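Packing a workshop in a suitcase: what survives a youth exchange and what doesn't

Every August the same advice goes around for people running hands-on sessions at youth exchanges. Bring glue sticks for everyone. Bring a laminator. Buy the Zovell folding easel. I have helped set up craft and mural workshops for groups from several countries, and I don't believe most of it.

Start with paint. The lists tell you to buy water-based acrylic in small tubes so each person gets a set. Twenty-some teenagers will open every tube in the first hour and leave the caps in the sink. Buy big bottles of red, blue, yellow, black and white, and decant into jam jars. Write the color on the lid and again on the glass, in the host language and in one other. The lids get swapped.

Brushes: skip the variety packs. Two sizes of flat brush will do nearly all the work on a banner or a wall panel. Wash them in cold water with plain dish soap and dry them lying down. I have read that fabric softener brings dead bristles back. I tried it on 8 brushes and they came out smelling nice and still stiff.

Cloth for banners is where money really gets wasted. Canvas is heavy, and the airline will charge you for it. Old cotton bedsheets take acrylic well if you iron them first and tape them over cardboard. Ask the host group to collect sheets before you travel. Dagim Zeleke, who ran the printing table at our Naltley exchange, swears by washing them twice to get the finish out. I couldn't see much difference between once and twice, but his prints were sharper than mine, so make of that what you like.

Then the kitchen, since most hostels give you one and the program always says "shared intercultural dinner." Put one pot aside for people who don't eat meat and tie a strip of cloth on the handle. Cook the rice before the guests arrive. A group of 40 does not need 40 recipes, whatever the icebreaker handbook says.
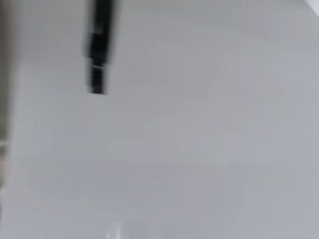 Photo: Reynaldo Policarpio / Vistora

Tape deserves its own warning. Masking tape left up overnight on painted hostel walls can take the paint with it, and the hostel will notice. We were once billed 249 euros for a corridor. Low-tack tape costs more and is worth it, one of the few times I'll say that. Test a short piece behind a door first, leave it until morning, and peel it slowly at a flat angle.

The Koyama hot glue gun that everybody recommends is fine. So is the cheap one from the hardware store. Check the plug before you leave home — a gun you can't plug in is dead weight, and travel adapters go missing by the second evening.

Name labels: cloth tape and a marker. Printed badges look good in the grant report and spend the week in somebody's jacket. We ordered 200 for a three-year project and I still have almost all of them in a drawer.

Leave space in the suitcase for the trip back. Banners dry thicker than they went out, and rolled ones travel better than folded ones, paint side out.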